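Zudodura Home Tidying Project
Minutes of the fault review meeting, 17/10/2023
Held in the Urden meeting room. Present: the arm operators, the software group, the safety lead, the project lead. Apologies from the hardware group, who sent written comments.

1. Minutes of the last meeting

Accepted with one correction. Under item 4 the words "the gripper fault is resolved" should read "the gripper fault has not been seen again." The safety lead asked for the change and the software group agreed to it without much enthusiasm.

2. What happened

The operators reported on the tabletop sorting session at the Barbier apartment. The task was the usual one: pick small household objects off the round marble table and put them in a container. The run was planned for 200 picks. It was stopped after 78.

At pick 78 the arm was told to stop above the table and did not stop. It went on down until the fingers pressed on the marble, and held there until an operator hit the emergency stop. The operator's hand was not near the table. The log shows the stop command received and acknowledged. It does not show why the arm kept moving. 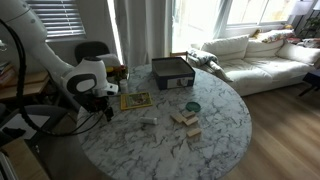 The safety lead asked how close anyone was sitting. The operators said the chairs around the table were left where they usually are, and that one operator had been in one of them ten minutes earlier, resetting blocks by hand between picks. The rule is that the arm is locked before anyone reaches in. It had been locked that time. The safety lead pointed out that the lock is set by the same software that failed to stop the arm, and asked why anyone should put more faith in one than in the other. No answer was given that the meeting was willing to write down.

3. Causes put forward

a) Cable drag. The hardware group's written comments say a loose cable near the gripper could tug on the wrist and upset the force reading. The operators accept that the cable hangs with a lot of slack and that it has caught on the table rim before. The software group thinks this is the likely cause. The project lead was not convinced. A tug on a cable might explain a bad force reading, but it does not explain a stop command that was acknowledged and then ignored.

b) Wrong table height. The height was measured at setup and typed in by hand. If it was off, the arm could have met the marble earlier than planned. The operators measured again afterward and got the same number. This was dropped, then brought back by the software group, then dropped again.

c) The Asier update. The motion planner was moved to the new Asier release the evening before the session. The release notes mention "smoother stopping." The project lead asked what smoother means in distance. The software group did not know and will find out. The safety lead asked that it be recorded that this should have been known before the update went onto a machine in a furnished room.
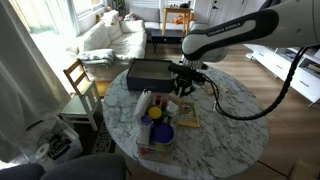 The software group said the release had passed 100 test stops in simulation. The safety lead asked how many of those were done with the arm moving down toward a hard surface at working speed. Answer: none, they were all side to side. The project lead said that in that case the 100 should not be quoted in the fault report, or in any other report, as though it told us something about this fault.

There was a longer discussion on whether the fault is rare. One view was that 77 clean picks is a decent record. The other view – which had more support – was that we have no idea what a decent record looks like, as earlier sessions only logged failed grasps and not late stops. The operators went back through 33 older recordings before the meeting and found two where the arm looked slow to stop. Both had been marked as normal at the time. Nobody could say from the recordings alone whether they were.

4. Damage

Finger pads scuffed, to be replaced. No mark found on the marble. The wrist sensor reads normally on the bench. The hardware group wrote that it is "probably fine." The meeting asked for a calibration check in place of "probably."

5. Decisions

No powered sessions at the apartment until the stop fault has been reproduced on the bench and explained. The software group asked for a shorter pause, with sessions at half speed in the meantime. Not agreed. Half speed is still a speed.

The planner goes back to the previous release on all arms. The operators noted that this was also the answer to the last fault.

The lock will be done at the power switch, by hand, whenever anyone reaches over the table. This will slow the sessions down and the operators expect complaints about the pick rate. The project lead will deal with those.

6. Actions

Software group: find the stopping distance in the Asier release and write it up in plain numbers. Run downward stops on the bench, at full working speed, with the cable slack and with it tied back.
Hardware group: check the wrist sensor, fit new finger pads, propose a cable route that keeps clear of the table edge.
Operators: log every stop from now on, good or bad. Send the two older recordings to the software group.
Safety lead: draft the fault report. Cause to be given as unknown. The draft line "likely cable related" is to come out unless somebody can show it.

7. Other business

The software group asked if the demonstration planned for the end of October could stay on the calendar. The project lead said it could stay in pencil. The safety lead asked for it to be recorded that she does not expect it to happen.

Next meeting when the bench results are in.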